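Kos Wipe-Clean Table Cover – Plain White

Home / Dining / Table covers and protectors

Price: £36.30
Product code: 363
In stock – usually leaves us in 2 working days

If you have ever spent a Sunday roast watching the gravy jug and not listening to a word anyone was saying, you are very much our sort of customer. The Kos is the table cover we started the shop with, and after all this time it is still the one we reach for at home (mine has been on the kitchen table since my youngest was in a high chair, and she now does her maths homework on it). It is plain, it is white, it lies flat, and it comes clean with a damp cloth. There really isn't much more to it than that, though I shall do my best to tell you everything all the same.

The cover is made from a soft cotton backing with a smooth matt coating on top. We went through a good many samples before settling on this one, as the shiny sorts catch the light from a window dreadfully and the very thin ones ruck up as soon as somebody leans an elbow on them. The Kos has enough weight to drape nicely over the edge, but it is still light enough to fold up and put in a drawer when you want to see your table again.

We are often asked why we keep on with white when there are so many lovely patterns about. We do sell patterns! The Zetero range has stripes and a rather cheerful lemon print, and the Grekon covers are all in deep, wintery colours that come into their own in December. But white goes with every plate you own, and you can see the crumbs, so you know when you've got them all.
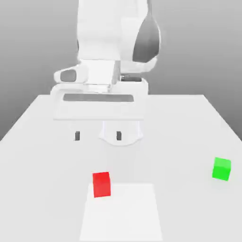 Sizes and fit

The standard cover is 1,400 mm wide and comes in three lengths: 1,800 mm, 2,200 mm and 2,600 mm. Measure your table top first, then add the drop you would like on each side. Most people are happy with 200 mm, which clears the lap nicely. For a longer table we can cut to order from the roll, and you are welcome to ring us with awkward measurements – one customer's table came out at 1,484 mm across, and we managed that perfectly well with a join down one side.

Round tables need the Kos Round, which has its own page and a bound edge.

Looking after it

Wipe up spills as you go, with warm water and a drop of washing-up liquid. Tea, squash and tomato sauce are no trouble. Turmeric is another matter, I'm afraid, and so are felt pens of the permanent kind, so do get to those quickly. Please don't use bleach or a scouring pad, as both will dull the coating.

Use a mat under anything straight from the oven or hob. The cover will cope with a mug of tea but not with a casserole dish.

It will arrive folded, with a few creases. Lay it out overnight in a warm room and they will drop out by themselves, or go over the cotton side with a cool iron if you have guests coming and can't wait. For storing, roll it round a cardboard tube with the coated side outwards.

Goes well with

Dumby table weights, set of four – for anyone who eats in the garden
Dumby felt underlay – softens the sound of plates going down, and is kind to old wood
Grekon napkins – washable, sold in pairs

Delivery and returns

Postage is £4.95, or free when you spend over £50. Standard lengths can come back to us within 30 days if they haven't been used. We can't take back covers that have been cut to order, so please measure twice. If you aren't sure, send for a sample square first. They're free, and Malathi Mathew in our workroom will pop a note in with it if you tell her what your table is like.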